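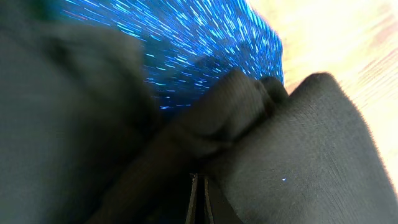

Fig. 1. Close view with patterned material behind.

Papercraft 1, Session 4: Layered Greeting Cards
Instructor: Chanida Noiphan

Bring to class: cardstock in 3 colors, a bone folder, foam tape, liquid glue and one stamp set. Ink pads are on the side shelf.

Making the base
Score before you fold. Run the bone folder along the score line twice, then fold with the grain. Cardstock folded against the grain cracks, and the crack shows most on dark colors.

Layering
Cut each mat a little smaller than the one under it. Dry fit everything first – glue comes last. Use foam tape on the top layer only, or the card gets too thick for its envelope.

Stamping
Stamp the greeting before you attach its panel. If the print is patchy, turn the panel over and use the back.

Homework
One birthday card and one thank-you card, both with at least two layers. Read the Odoi handout on heat embossing. Jolene Kingi has spare copies.

Finished cards are due 7th November in room 332.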